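Chapter 2
Who Pays When the Cousins Come to Dinner

The first time I brought a boyfriend home for a family dinner, my uncle Kha Lò didn't ask him a single question about his job. He waited until the bill came, then leaned back in his chair and watched. The total was 198 dollars. My poor boyfriend reached for his wallet, saw my father reach for his, and put his own away again. Wrong move! I heard about it for 32 months.

I've been teaching this course long enough to know that half of you are already on his side. Why should a guest pay? The other half have uncles like mine. So before we get into any theory, I want you to think about the last time somebody in your family fought over a check, and what the fight was really over (it's hardly ever the money).

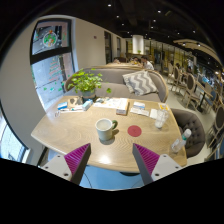
My father, by the way, had no plan to let anyone else pay. He'd slipped his card to the waiter on the way in, the way his own father used to do at the Bạch, the only restaurant in town with a private room. The reaching for the wallet was all theater, and everybody at the table knew the script except one person.

Sociologists call this kind of thing ritual generosity, and you'll meet the term again and again in this chapter. An offer gets made, it gets turned down, it gets made again a little louder. Skip a step and people feel it, even if they couldn't tell you which step you skipped. When I asked my aunts how many times a person should offer, I got a different number from each of them, and then they argued with each other until Thursday.

We'll start with meals, move on to wedding envelopes, and then spend a good while on loans between brothers and sisters, where things get messy. Keep a notebook handy for the first section. You'll be drawing your own family's map of who pays for whom, and I'd do it in pencil.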